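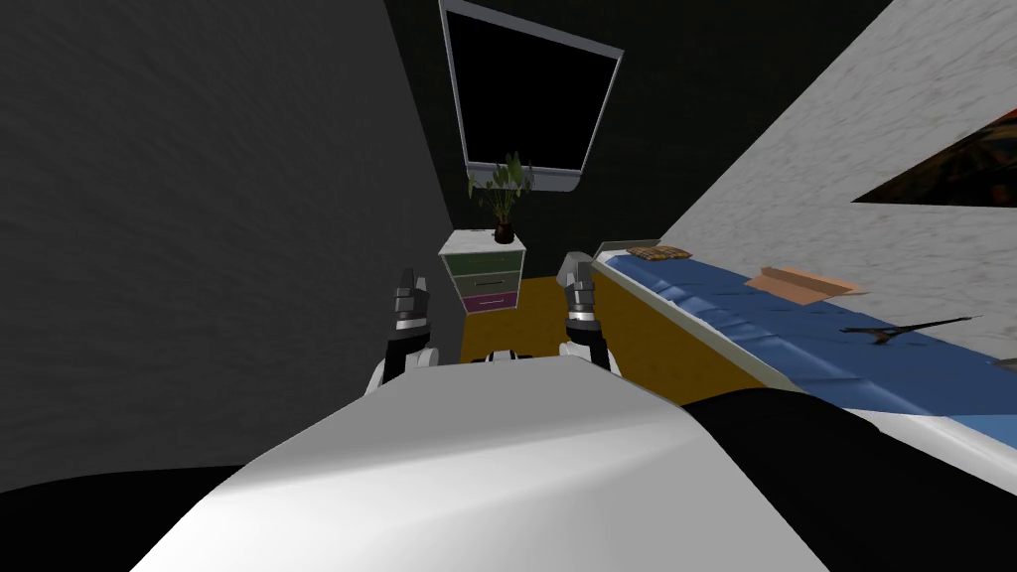
Irgate, 24 juillet 2018

Reprise du cahier après une trop longue pause, et je m'en excuse auprès de ceux qui le lisent derrière moi (je sais qu'il y en a, les taches de café ne sont pas toutes de moi !). On en était restés au levain de seigle, avec cette mie qui collait au couteau et que personne à la maison ne voulait plus finir. Entre-temps j'ai changé de farine. Celle de Cilo était très bien pour les pains blancs, mais en seigle elle me donnait des pâtes molles, tristes, qui s'étalaient dès qu'on avait le dos tourné. J'ai donc pris un sac chez Villanueva, mouture plus grossière, odeur de foin et presque de miel quand on ouvre le papier. Un vrai plaisir, déjà rien qu'à ce stade.

Le levain, lui, n'aime pas l'été. Au mois de mars je le rafraîchissais le soir et je le trouvais juste à point au réveil ; avec la chaleur qu'il fait à l'atelier en ce moment, il monte, il retombe, et quand j'arrive il sent le vinaigre. J'ai essayé deux choses. D'abord de l'eau très fraîche, sortie du frigo : gain médiocre, le bocal se réchauffe trop vite. Ensuite moins de levain mère au départ, et là c'est bien mieux, le dôme tient encore au matin et l'odeur reste sur la pomme un peu mûre, comme je l'aime. À garder tant que la chaleur dure.

Essai du jour, donc. 100 g de levain rafraîchi de la veille, la farine Villanueva, l'eau ajoutée en deux fois, le sel à la fin comme toujours. J'ai pétri à la main, si on peut appeler ça pétrir, parce qu'avec le seigle on touille surtout une espèce de mortier en se demandant ce qu'on fait là. Mains mouillées, spatule mouillée, et malgré cela il y en avait jusque sur la poignée de la porte. Repos sous un torchon, puis en moule. J'ai attendu les petites crevasses sur le dessus farinée (pardon, la surface farinée, j'écris trop vite) avant d'enfourner.

Pour la cuisson, je suis parti bien chaud et j'ai baissé ensuite, sans ouvrir, ce qui m'a demandé un certain effort, vu ma manie d'aller regarder toutes les deux minutes.
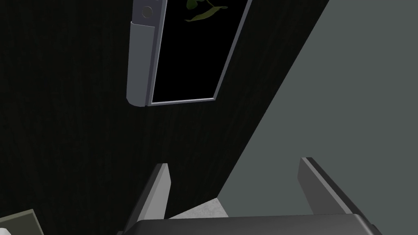
Porte à vitre noire, poignée grise.

Résultat : trois pains, dont un très beau, un honnête et un troisième affaissé au milieu, celui du moule trop rempli. Croûte brune sans amertume. J'en ai coupé un trop tôt, évidemment, alors que j'ai moi-même écrit en grosses lettres à la première page du cahier qu'il faut attendre le lendemain. La mie est encore un peu humide près du fond, mais elle ne colle presque plus à la lame, et le goût est franchement rond, avec une acidité qui arrive tard. Avec du beurre salé, je n'en dis pas plus.

À voir pour la prochaine fournée : remplir moins le moule, laisser cuire un peu plus longtemps à feu doux, et tenter les graines de carvi, que la recette de Greremov met en quantité affolante. J'en mettrai la moitié. Le sac de farine est bien refermé, sur l'étagère du haut ; servez-vous, mais notez ce que vous prenez. Racheter aussi du papier cuisson, le rouleau est fini.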